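第3章 色に名前をつける

3.1 緑の信号を「青」と呼ぶ人たち

前の章では親族名称の話をしました。おじとおば、兄と弟、いとこの範囲。あれはあれで面倒でしたね(私も授業のたびに板書の家系図をまちがえます)。この章では色に移ります。色のほうが楽だろうと思った人、残念ながらもっと面倒です。でも面白さもこちらが上だと私は思っています。

まず身近なところから。信号機の「青」です。日本語で育った人は、あれを青信号と呼んで何の抵抗もありません。ところが日本語を習いはじめた人に「青になったら渡ってください」と言うと、かなりの割合で首をかしげます。私が大学院生だったころ、同じ研究室にYnyr Bowenというウェールズ出身の先輩がいて、当然この人も首をかしげるものと思って信号の話をしたら、「ああ、うちもそうだよ」とあっさり返されてしまいました。ウェールズ語にはglasという語があって、辞書には「青」とあるのに、草の色にも使うのだそうです。私はそのとき用意していた説明を全部飲みこんで、かわりに二時間ほどglasの話を聞きました。この章の半分くらいは、あの二時間のおかげで書けています。

日本語の「青」も昔から守備範囲の広い語でした。青葉、青菜、青りんご、青虫、青竹。並べてみると、空や海の色をしているものがひとつもありません! しかもこれらは古文の中だけの語というわけでもなく、八百屋の店先で今日も使われています。一方で「緑のシャツ」を「青いシャツ」と呼ぶ人はまずいません。つまり現代の日本語では、青と緑はふだんは別の色として扱われていて、昔からの決まった言いかたの中にだけ広い「青」が残っている、と見ることができます。

もうひとつ、形のほうにも手がかりがあります。「赤い」「青い」「白い」「黒い」とは言えますね。「黄色い」「茶色い」は「色」を挟めば言えます。では「緑い」は? 言えません。「紫い」もだめ、「桃色い」もだめです。形容詞としていきなり「い」がつくのはこの四語だけで、日本語の色名のいちばん古い層だと考えられています。小さな子どもがときどき「みどりい」と言うことがあって、親は笑って直すのですが、私などはついメモ帳を出してしまいます。

3.2 塗料のカタログと、ふだんの語彙

では、私たちはいくつの色名を使って暮らしているのでしょうか。

教室でよくやるのが、Mavberg社の塗料カタログを回覧することです。この会社の見本帳には2188色が載っていて、ひとつひとつに名前がついています。「三月の砂」だの「遠い波止場」だの、読んでいるだけで楽しいのですが、名前だけ聞いて色を当てられる人はまずいません。色を売るための名前と、色を伝えるための名前は、ずいぶん性質がちがうのです。

そこで今度は、何の準備もなしに、ふだんの机の上にあるものの色を口で言ってもらいます。凝った名前はほとんど出てきません。

明るい色の木の机、四枚。
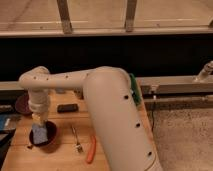
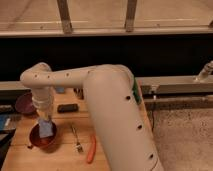
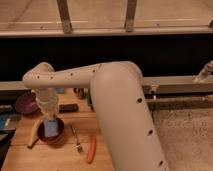
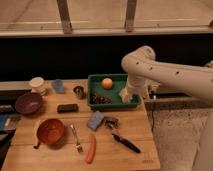
こうして日常の場面で出てくる語だけを集めると、数はぐっと減ります。以前、100人の学生に一週間、自分が口にした色の名前をすべて書きとめてもらったことがあります。全員分を合わせると145種類になりました。なかなかの数に見えますが、中身をよく見ると、大半はひとりしか書いていない語でした。化粧品の好きな人が書いた「テラコッタ」、鉄道の好きな人が書いた「ぶどう色」といったぐあいです。全員の記録に共通していたのは、赤、青、白、黒、黄色、緑、茶色、ピンク、そのあたりまで。(灰色が惜しかったんです。「グレー」派に票を取られました。)

この、だれもが迷わず使う少数の語のことを、この本では「基本色名」と呼ぶことにします。基本色名と認める条件は研究者によって少しずつちがいますが、おおよそ次のようなところは一致しています。

・ほかの色名の一種として説明されないこと。「紺」は青の一種だと言われがちですが、「青は紺の一種だ」とは言いません。
・特定のものにしか使えない語ではないこと。「栗毛」は馬には使えても、壁には使えません。
・その言語を話す人の多くが知っていて、使いかたが安定していること。

条件だけ読むとすっきりしていますが、いざ当てはめてみるとすぐに困ります。たとえば「水色」。青の一種だと答える人と、青とは別の色だと言いはる人が、教室ではたいていきれいに分かれて、ちょっとした言い合いになります。私は別の色派です。ロシア語では濃い青と淡い青をそれぞれ別の語で呼びわけるのがふつうで、「まとめて何と呼ぶの」と聞いても、まとめる語がすぐには出てきません。日本語の水色が同じ道を歩いている最中なのかどうか、これは3.4節でもう一度取りあげます。

「オレンジ」もやっかいです。年配の人の「だいだい色」と若い人の「オレンジ」は同じ範囲を指すのか。「ピンク」と「桃色」はどうか。外来語がもとの語を押しのけるとき、指す範囲まで一緒に引きつがれるとはかぎりません。私の祖母は鮭の切り身を「桃色」と言い、私は「オレンジ」と言って、夕飯のたびに平行線でした。

3.3 調べる前に決めておくこと

実際に自分で色名の調査をしてみたい人のために、道具の話を先にしておきます。

必要なのは、色のついた札と、記録用紙と、落ちついた照明です。札は多ければよいというものでもなく、私は最初の調査で欲ばって200枚用意し、協力者に途中であくびをされました。あとの節で見る調査例では、もっと少ない札を使っています。照明のほうは、できれば時刻をそろえてください。午前十時の窓ぎわと夕方の蛍光灯の下では、同じ札が青に見えたり緑に見えたりします。私は十月の調査でこれをやってしまい、半分やりなおしました。

聞きかたも大事です。「これは青ですか」と尋ねると、人は親切なので「はい」と答えてくれます。「何色ですか」と尋ねて、黙って待ちましょう。沈黙が長くなっても助け舟は出さず、迷っていた時間もそのまま用紙に書いておきます。どの札で人が黙るのかは、次の節で境界の位置を考えるときに使います。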